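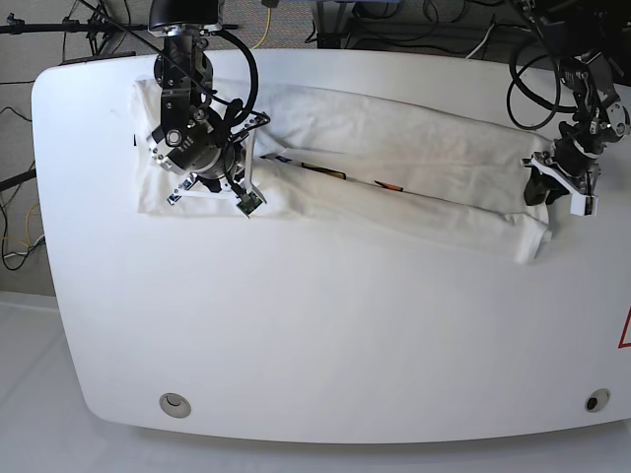

*White garment folded lengthwise on the table.*

## Nivlow campaign box

I've run Bokumton every Saturday since August and this is the set I keep coming back to! It's a tabletop fantasy game for 3 to 5 players, with 12 linked adventures, a fold-out map and a fat little rulebook (69 pages, and I read it in the bath).

My mate Ekow Ofori wrote the villain, Lady Clurnent, and she's a proper horror – my group still won't say her name out loud.

You'll need your own dice. I post on Mondays, and if your map turns up creased just drop me a line and I'll send another one out.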